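Notes for the folding talk, Seritmont hall, April. Slot is 2 pm, after the tea break. Chunhua Zhong introduces, I carry on from there.

## Opening

Say hello, thank Chunhua, check the back row can hear.

Start with the question I get most: where do you fold? Most people say the bed. Ask for hands. The bed is wide, it's soft on the back if you get the height right, and the clothes are going into a drawer two steps away. Fine. The trouble is what else ends up on it.

Slide: bed with blue cloth, phone and pen by the headboard.

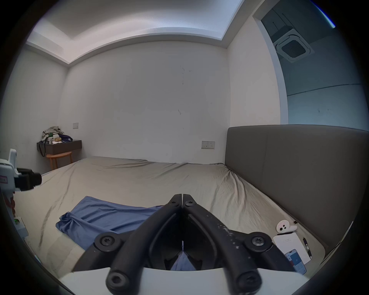 ## Clear the surface first

- Phone, pen and paper go on a shelf or the bedside table. I lost a pen down the back of a headboard at the Shi flat and it took two of us to move the bed.
- Pull the fitted sheet tight before you start. Creases in the sheet push up into whatever you lay on it, and you end up smoothing the same sleeve again and again.
- Do the headboard end as well. Loose sheet tends to gather there.
- A knot or a bunch in the cloth gets shaken out in the air, held by two corners. Don't pick at it on the mattress.

Pause here for anyone taking notes. The handout has the same list, in a bigger type than last time.

## The T-shirt

Have the demo shirt ready on the table. Tell them I'll do it slowly once, then at normal speed.

Find the collar first. With a shirt that has come out of the basket in a heap, the collar and shoulders are often the part standing up, and if you take hold there the rest mostly drops into place. Lay it face down. Hands flat, work from the middle out to the sides. Sleeves in, sides in, then bottom up to the collar.

Slide: blue garment, most likely a T-shirt, partly bunched on the sheet. Leave it up while talking.

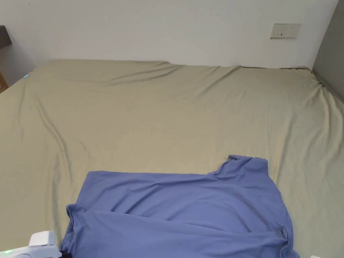

Soft fabrics with a bit of shine slide about, so go slower with them and keep one hand down as you turn each side. If a hem has rolled over, unroll it before the first fold, or it makes a ridge through the whole stack. Cotton jersey is more forgiving.

Mention timing only if asked. Five shirts is a sensible amount to practise on. After that people get bored and the folds get worse.

## Drawers

Short section, cut if we're running late.

The Orkeck drawer I measured was 245 mm deep inside, so shirts stood on edge fit with a little room above. The Ultico one is shallower and I lay them flat in that. Measure your own before deciding on a fold — a tape measure is on the front table, please put it back.

## Questions

Likely ones: fitted sheets (yes, after the break), ironing (I don't, mostly), children's clothes (same fold, one less turn at the end).

Spare handouts are with Chunhua by the door.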